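Bramwell Joinery Workshop
Bench and dust inspection, August
Checked by: Kirsty Kettle
Copy to: Dean Birkett

1. Walkways and exits
Rear fire door opens fully: YES
Walkways at least 900 mm wide: NO
Comment: The gap beside the panel saw is under by a hand's width. I was told the offcuts trolley is "only there today". It was there at the last inspection as well.

2. Dust extraction
Filter bags emptied: YES
Hoses free of splits: NO
Blast gates closed on idle machines: PARTLY
Comment: Tape over a split is still a split. The log sheet shows the bags emptied every morning at 8.15, in the same pen and at the same slant. I would like to see that sheet half filled in one day, then I might believe it.

3. Guards and stops
Crown guard on panel saw, unit 1585: FITTED
Emergency stops tested: 4 tested, 1 slow
Comment: The slow one is on the planer. Stuart Staniforth says it has always been like that. I don't find this reassuring. Planer locked off until an electrician has looked at it.

4. Noise
Ear defenders available: YES
Ear defenders worn: SOMETIMES
Comment: Two pairs still sealed in their bags. The poster is very clean.

5. Finishing store
Oil rags in lidded metal bin: YES
Data sheets to hand: NO
Comment: The folder holds a sheet for a varnish we no longer buy and none for the oil we do.

6. Benches and work in hand
Bench tops stable: YES
Boards laid flat, not leaning: YES
Edges checked for splinters before handling: NOT RECORDED

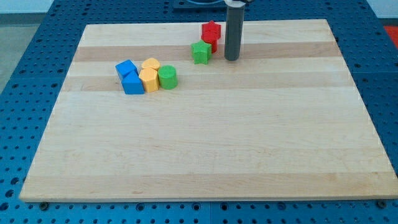
Item 6: laminated board in light and darker strips, laid flat on blue perforated table.

Comment: Flat storage passes. The edge check may well be done, but with no tick against it I can't pass it on somebody's say-so.

7. First aid
Box stocked: PARTLY
Eyewash in date: YES
Comment: Plasters down to the tiny ones. Sheila Nuttall to reorder.

Result: NOT PASSED. Items 1, 2 and 3 to be put right before I come back — and I won't ring first.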